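Equipment planning: hand-held grippers and spare pads

The equipment request for the Atance tabletop work is due in August, and Kenneth Macapagal has asked every group to send him a draft before then. Please list what you need by station, with cables and mounting rails on their own lines. Last year they were folded into "other" and we ran short.

The main item is hand-held grippers. We have 4 in use now and want to keep them going through next year – replacing them all at once is not in the budget. Stiltico quoted $1,184 for a pair, with finger pads sold separately. Skustis has not sent a price yet. Pads are the part we reorder most, so Kenneth has set a line of 80 for the year. Groups that want more should say so in the draft.

Tables are not part of this round. The Cabrera site will keep the wooden ones it has, and any new rail or bracket hardware goes under fixtures.

Everyday objects such as mugs, toothbrushes and toothpaste come out of the supplies account. Do not put them on the equipment form. If you are unsure which account an item belongs to, leave the box blank and Kenneth will fill it in.
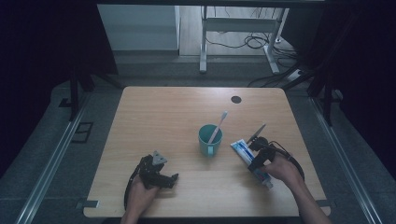
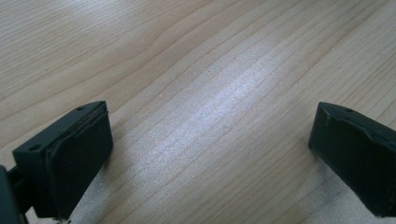 Hand-held grippers at a wooden tabletop. The second picture shows the fingers and their dark pads up close.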